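I never thought I'd get excited about plugs, but our charger swap at the Carkatwood library is back on Tuesday and I've already raided my junk drawer!

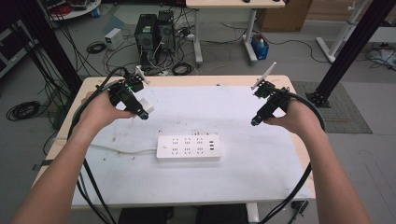 Hortensia Ospina is running it again, and she tells me 27 people have signed up (we had 19 last time). Chargers, adapters and cords are all welcome, and so are power strips. A white one with six outlets and three USB ports is just the sort of thing I'd love for my desk, where the laptop, the lamp and my phone are always fighting over one socket. Please put your name on anything you want back.

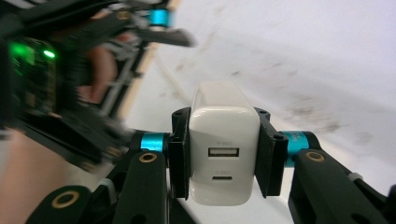 **CARKATWOOD, September** — Doors open at 6 p.m. and the first 15 minutes are for dropping things off. Wall chargers go on Wycliffe Biwott's table, and he'd like the ones with both USB-A and USB-C ports kept together, as they went fast last time (I missed out, and I'm still a bit sore). Anything cracked or scorched should stay home. Entry is 50 cents, and Aicha Abdel Hamid is bringing her date cookies.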